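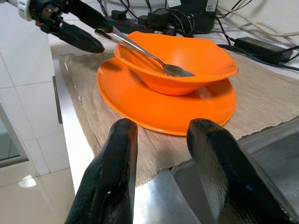
Orange bowl, plate and spoon on the woven mat, kitchen counter.

Greltthorpe Shared House – kitchen and common areas meeting
2024-04-25, started late

Present: Ibsa Gebru (chair), Kedir Yimer, Bienvenido Salazar, Gemechu Negash
Apologies: Kidus Asfaw (on shift, sent comments by text)
Minutes: Kedir

1. Last minutes
Agreed. One correction – the fridge shelf swap was Bienvenido's idea, not Gemechu's.

2. Counter by the sink
Long one this. Power strip and cables still along the back of the counter, behind where people put food down. Ibsa not happy with plugs on the same worktop as a sink. Bienvenido: nowhere else to plug in on that side, other socket is behind the fridge. Gemechu suggested fixing the strip up on the wall, out of the way of spills. Kidus (by text) wants it out of the kitchen altogther.
Landlord's agent (Suvham) to be asked if we can screw into the wall. If no, sticky hooks.
Until then – no bowls or cups pushed to the back, wipe up drips straight off, cables kept together and not trailing towards the sink.
Action: Gemechu to email Suvham. Bienvenido to label the plugs so we know what can be switched off.

3. Plates and bowls
Orange plastic set stays as the everyday one. Ibsa asked for it to be kept out of the microwave, bowl rim is wavy enough already. Kedir said it was like that when he moved in. Left there.
Spoons: short again. Check bedrooms. Anyone with a spoon in their room brings it down tonight please, no questions.
Big plates from the Jimimard box – still not unpacked. Bienvenido doesn't want them out until there is a shelf for them. Agreed.

4. Placemat
Beige woven one is fraying along the front edge. Gemechu for replacing it with wipe clean, Ibsa for keeping it and trimming the loose bits. Vote 2 for keeping, 1 against, Kedir didn't mind. Stays. Shake it over the bin and NOT over the sink, the bits go down the plughole.
Action: Ibsa to trim.

5. Cleaning rota
Old rota has come off the cupboard door, think it went in the recycling. New one to start next week, same order as before. Kidus asked to swap with Bienvenido while he is on lates, fine with everybody.
White tiles under the counter – grout needs a proper scrub, hasn't been on the rota at all. Added, along with the cupboard handles. Kedir has an old toothbrush for it.
Sink to be wiped after use as well as the counter.

6. Money
Kitty at 30 after washing up liquid and bin bags. Bienvenido to get dish cloths out of it, receipts in the jar.
Delaunay quote for the worktop is 400. Too much, and should be the landlord's to pay anyway. Back on the agenda in November if nothing has happend.

7. AOB
Back door sticking. Push low down.
Gemechu has visitors staying, needs the airbed. Kedir to find the pump.
Freezer drawer: name on your stuff or it gets eaten.

Closed at 11 as Ibsa had an early start. Next meeting to be fixed when Kidus has his shifts.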